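Pluddale Kitchen List
3 min read

From: Kenna Paterson
Subject: Re: mug tree or rack for a small counter?

Hi all, and hi Morven especially!

Morven Rennie wrote:
> We moved into the Stetberg place in February and I have one short
> stretch of counter between the sink and the stove. Right now the cups
> live upside down on a dish towel and it drives me nuts. Gillespie
> wants a mug tree. I want one of those narrow racks. We also slice
> lemons pretty much every day for iced tea, so a cutting board has to
> fit somewhere too. Who has tried both? And please be blunt, we have
> argued about this for 2 weeks.

I have tried both, and I'm afraid I'm with Gillespie, mostly. I had a wire rack for years and it was fine for drying, but it turned into permanent storage. Things went on it and stayed on it (there was a gravy boat on mine that I'm sure I didn't wash once between holidays). The tree takes up about as much counter as a saucer and you can pick it up with one hand and wipe under it. Get a wooden one with a round base if you can. I had a skinny metal one before that, and it tipped every time I took two mugs off the same side.

What I would do in your spot is keep both, but make the rack a really narrow one and only let it hold whatever just got washed. Cups upside down by the rack, dry ones on the tree, bowls next to the tree. Ifor Penry told me I was fussing when I set mine up that way and then he went and copied it, so there.

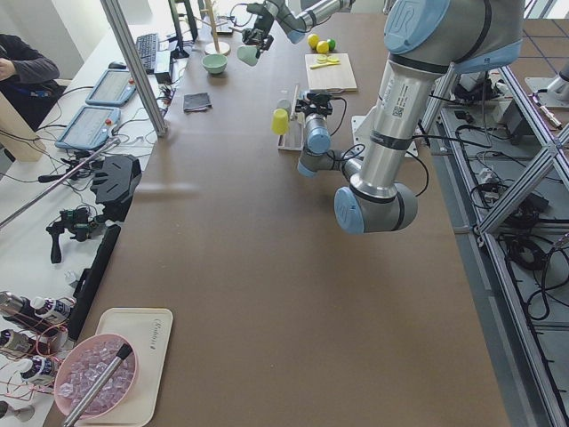 On the lemons, leave the whole ones out on the counter right behind the board. I used to keep mine in the fridge drawer and forget them until they were little rocks! Limes too, though I only ever buy one at a time. Cut what you need, leave the slices on the board until the tea is ready, then rinse the board and stand it up. A light-colored wooden board does pick up stains from berries, but lemon has never bothered mine.

And fold a dark dishcloth and keep it in the middle where you can reach it from either end. Dark gray is my favorite, it hides the tea drips. I bought a pack of 3 from Hilance and they've held up great, no loose threads after I don't know how many washes.

One question back at you: how deep is your counter? Ruby-Lee Paewai had a board that hung over the front by an inch and she kept catching her hip on it. If yours is shallow, measure before you buy anything. I have a spare board that's 17 inches long and you're welcome to it. I'm on MacRitchie most afternoons after 3 if you want to come by and try it for size.

Kenna

Contact the list owner | © Pluddale Kitchen List | Back to top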